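Section 4. Recording a Kitchen Task Session

Applies to: hand-held gripper, Dallby club build, revision 4
Last edited 26 Feb 2019

4.1 Before you start

Sections 2 and 3 must be complete. The gripper has to be assembled, the finger pads seated, and the wrist camera focused and locked. If the focus ring has been touched for any reason, go back to 3.6.

You need:
- the gripper, with a charged battery
- one empty memory card, labeled with your team number
- the task sheet for the session
- the task kit listed on the sheet (pan, dish, dry goods)
- a soft dry cloth

Teams entering the Brovska round in July use the task sheets marked B. All other teams use the sheets marked A. The two sets are scored differently and cannot be mixed on one card.

4.2 Checking the fingers

1. Wipe the printed marker on the front of each finger with the dry cloth. Do not use alcohol. It lifts the ink.
2. Close the trigger fully. The orange pads should meet without twisting.
3. Open the trigger fully and release it. Both fingers should return to the same distance from the center line.
4. Tighten any screw on the finger plates that turns by hand. Use the short driver from the Malinowski tool roll. The long driver will strip the heads.
5. Start a preview on the laptop. Both markers must be inside the picture with the fingers open and with the fingers closed.

CAUTION: Keep your free hand out of the fingers while testing the trigger. The return spring is stiff enough to pinch.

4.3 Setting the table

1. Hang the black cloth behind the table. Wrinkles are acceptable. Gaps that show the hallway are not.
2. Place the pan and the divided dish within reach of a standing operator.
3. Fill the pan and the dish as shown on the task sheet. Dry beans only.
4. Add other objects to the table as the sheet allows. They do not have to be in the same place for every take.
5. Turn on the ceiling lights. Leave the window blinds down.

NOTE: The cooktop is used as a stand for the pan. It stays switched off and unplugged for the whole session.

4.4 Recording the mapping pass

The tracking software (Flandum 4 or later) needs one slow pass over the table before any task is recorded.

1. Start recording and hold the gripper still until the status light is steady.
2. Move it slowly over the table from left to right, then back at a lower height.
3. Tilt toward the backdrop once on each side.
4. Stop recording. The pass should last some 60 seconds.

If anything large is moved after this point, record the mapping pass again. Small items may be moved freely.

4.5 Recording takes

1. Stand at the front edge of the table with the fingers open.
2. Start recording.
3. Bring the gripper to the handle of the pan, close on it, and carry out the motion on the task sheet.
4. Release, back away, and stop recording.
5. Repeat until you have 11 takes. Keep failed takes on the card and write F next to the take number on the log.

CAUTION: Do not squeeze harder to correct a slipping grip. Let go and take hold again. Forcing the trigger bends the linkage, and spare linkages are not stocked at the club.

4.6 After the session

1. Copy the card to the team folder and check that the file count matches the log.
2. Run the frame check. A take shorter than 2,016 frames is flagged as incomplete and has to be recorded again.
3. Sweep up loose beans before anyone moves the table.
4. Return the kit to the shelf with the log sheet inside the pan.

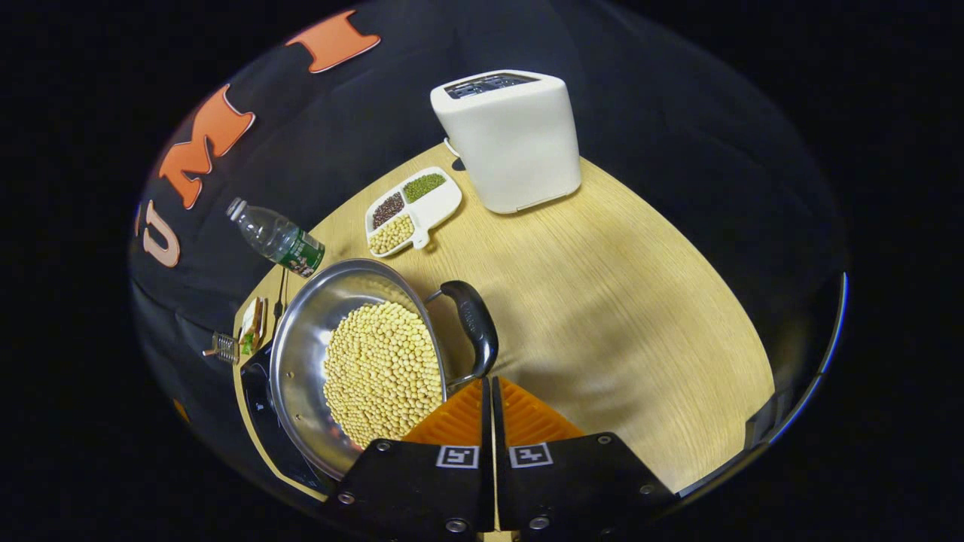
Figure 4-1. Wrist camera view at the pan handle, both finger markers visible.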